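课程项目报告：合租房里的剩饭都去哪儿了

提交日期：2018-12-20
小组成员：Khanyisile Shezi、Hendrik Nkosi，还有我（执笔，Palesa Kekana）
指导老师：Zinhle Mabaso

一、怎么会想到做这个

先说实话，这个题目是从一锅米饭开始的。开学没多久，我们合租的那栋楼（大家都叫它Xaba楼，门口那块牌子上就这么写的）公共冰箱里出现了一锅米饭，放了好久都没人认领，最后是Hendrik捏着鼻子倒掉的。倒的时候他随口说了句，咱们楼一年得倒掉多少东西啊？我当时正为选题发愁，一听这话立刻把手机掏出来记下了，生怕晚一步被别的组抢走！

后来去找Zinhle Mabaso老师聊，她的意见很直接：题目可以，但是别写成环保宣传册，去称，去记，去问人。所以这份报告里大部分内容都是称出来和问出来的，理论部分很短，老师您手下留情。

我们想弄清楚的其实就两件事。第一，合租的学生到底把什么东西扔掉了。第二，扔的时候他们自己是怎么想的，是忘了，还是买多了，还是做得太难吃（最后这一条是Khanyisile坚持要加的，事实证明她很有远见）。

二、我们怎么做的

我们在Xaba楼的厨房放了一只带盖的桶，旁边摆一个厨房秤和一本登记簿。谁要倒吃的，先称一下，写上是什么、多重、为什么倒，然后再扔进桶里。不用写名字，这一点我们商量了挺久。Hendrik本来觉得写名字方便后面追问，可是我和Khanyisile都觉得，一写名字大家肯定就偷偷拿回房间扔了，换我我也会。最后二比一，不写。

登记一共做了27天。开头几天很热闹，大家都来称，有人连一片柠檬都要称一下，还在备注里画了个哭脸。中间有一段明显懒了，登记簿上连着好几行都是同一种笔迹，我怀疑是Khanyisile在替大家补记，她承认了一半。所以中间那段数据我们单独标了出来，分析的时候看得比较保守。

另外我们发了问卷，除了自己楼，还发到了隔壁的Drututwood公寓。那边比我们大得多，厨房也是共用的，只是没有登记簿，只能靠他们回忆。总共发出去200份，收回来90份。这个回收率说高不高，不过考虑到我们是在考试前发的，我已经很感动了。有一位同学在“其他意见”那栏写了整整一页他对洋葱的看法，我们全组传阅了一遍，可惜跟题目关系不大，没法放进来。

访谈做得少一些，主要是在厨房里边做饭边聊。一开始我准备了一份很正式的提纲，念第一个问题的时候对方就笑场了，后来干脆把提纲收起来，聊完再回房间整理。这个办法效果好得多，缺点是有些话记不全，我只写了自己有把握的部分。

三、称出来的东西

登记簿上一共有263条记录。我原来以为排第一的会是蔬菜，毕竟冰箱最下面那层常年有一袋变成液体的菠菜。可是按条数算，排在最前面的是主食，米饭、面条、面包，尤其是米饭。

米饭为什么这么多？登记簿上写得最多的理由是“煮多了”。我们楼那只公用电饭锅很大，煮一个人的量容易糊底，所以大家都会往多了煮，想着第二天炒一炒。第二天呢，第二天有人请吃饭，第三天就没人敢开盖子了。我自己就是这样，登记簿上至少有几条米饭是我的，反正没写名字，你们也查不出来。

面包是另一种情况，多半是整袋买回来，吃一半，剩下的发霉。一个人住，一袋面包确实吃不完，可是楼下那家Turance小超市只卖大袋的。Khanyisile去问过店里的人能不能卖半袋，对方人很好，说可以去反映一下，后面就没有下文了。

蔬菜排在主食后面，可是如果看重量，蔬菜就追上来了。一棵白菜往桶里一扔，顶得上好几碗饭。所以“什么扔得最多”这个问题，看条数和看重量答案不一样，我们在初稿里没分清楚，被Zinhle老师圈了一个大红圈，这一版改过来了。

肉类很少有人扔，这个跟我们猜的一样。贵嘛。唯一比较大的一条是一份炖肉，备注写的是“盐放了两次”。Khanyisile看到之后非常得意。

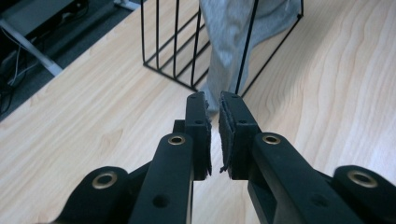
图1 两指夹具，指尖内侧衬有深灰色毡垫

四、大家怎么说

问卷里有一道题是问“你上一次扔掉食物的原因”，可以多选。选“忘了它在冰箱里”的人最多，紧跟着是“买的时候以为会自己做饭”。第二个选项是我编的，编的时候觉得有点像在骂自己，没想到这么多人选。

访谈里跟我们聊得最久的是Abimbola Nnaji，住在Drututwood公寓，算是那边厨房里做饭最勤快的人。他的看法挺有意思：他觉得问题出在冰箱太满，谁都看不见自己的东西在哪儿。他们那边的冰箱是按楼层分的，一层一格，结果东西一直往里推，最里面的就再也没有出来过。他自己的办法是所有剩菜都装透明盒子，只放在门边那一排。我回来试了一个星期，确实管用，就是门边那一排很快也满了。

还有一位不愿意留名字的同学说，她其实每次扔的时候都会有点难受，因为家里从小不让剩饭，所以她会先把东西在冰箱里多放几天，等它坏了再扔，这样心里好过一点。我听完愣了一下，这不就是我吗！后来我翻登记簿，发现“放坏了”这个理由里面，恐怕有不少是这种“先放着再说”的情况，可是登记簿分不出来。如果再做一次，我会把这一项拆成两个选项。

也有人觉得我们小题大做。Hendrik访谈到一位学长，对方说学生能有多少东西可扔，食堂那边才应该去称。这个意见我们认真讨论过，食堂当然值得做，不过那需要后厨配合，我们这门课的时间不够，而且自己厨房里的事情也不会因为食堂更多就变没有了。

五、我们试着改了一点点

报告要求里有一项是“提出并尝试一个改进办法”。我们提了好几个，最后真正做起来的只有一个，就是在冰箱里划出一层叫“随便吃”。放进这一层的东西，谁都可以拿，不用问。名字是Hendrik起的，我嫌太土，想叫Drikanov层（那是我们楼一款桌游里的城市名，在那里什么都共享），结果除了我们三个没人看得懂，只好换回来。

效果嘛，喜忧参半。好的地方是米饭真的少扔了，晚回来的人看见有现成的饭，炒个蛋就是一顿。面包也有人拿去烤。不太好的地方是，有人把已经快不行的东西也往里放，相当于把扔东西的责任转给了别人。有一盒酸奶在那层待了很久，大家都看它，谁也不动它。后来我们在层板上贴了一张条子，写着放进来的时候请写日期，情况好了一些。

这里要说明一下，“随便吃”是在登记的后半段才开始的，前后两段的人数和作息都不一样，临近考试大家做饭也少了，所以米饭变少到底有多少是它的功劳，我们不敢下结论。

六、做得不好的地方

登记靠自觉，肯定有漏的，尤其是深夜。秤中途没电了一次，那天的重量是空着的，只有条目。问卷主要发给了认识的人和认识的人的认识的人，爱做饭的人可能偏多。还有液体怎么算我们一直没统一，喝剩的汤有人称了，有人直接倒水池，这部分在统计重量的时候只好整个拿掉。

分工上也有点乱。本来说好Khanyisile管登记簿，Hendrik管问卷，我管写，结果到最后是谁有空谁干。表格的格式改了三遍，每个人电脑上的版本都不一样，合并那天晚上我们差点吵起来，最后靠一锅面条和解（吃完了，没有剩）。

七、接下来

一月份回来之后，桶和登记簿会继续放在厨房，不过改成只记主食，省得大家嫌麻烦。Abimbola说Drututwood那边也愿意试试“随便吃”这一层，如果他们真的做，我们打算把登记簿的模板给他们一份，两边用同样的分类，这样以后至少能比一比。

登记簿的原件现在在Hendrik那里，老师如果想看可以找他拿，有几页沾了酱油，翻的时候小心一点。

八、感谢

谢谢Zinhle Mabaso老师把初稿改得满篇通红，谢谢Xaba楼每一位半夜还记得称重的邻居，谢谢Abimbola Nnaji请我们吃的那顿炖豆子，配方我已经要到了，附在登记簿最后一页。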